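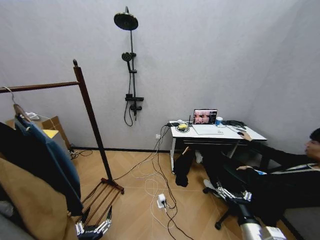
Conservação de chuveiros e misturadoras

Recomendações do serviço de manutenção da Clanance aos moradores

O calcário deposita-se primeiro nos orifícios do chuveiro e só depois se torna visível no exterior. Recomenda-se a limpeza de 6 em 6 semanas, com vinagre branco diluído em igual parte de água.

Nos acabamentos escuros, a solução não deve permanecer mais de cinco minutos — o ácido pode manchar a superfície. Enxague com água limpa e seque com um pano macio. Não utilize lixívia, palha de aço nem cremes abrasivos.

O flexível deve ficar suspenso sem torções. Se houver gotejamento na ligação, feche a água, desenrosque a porca à mão e verifique a junta de borracha.

A revisão anual das misturadoras realiza-se em abril. Os pedidos de substituição de peças devem ser dirigidos a Kusum Pandey, com indicação do número da fração.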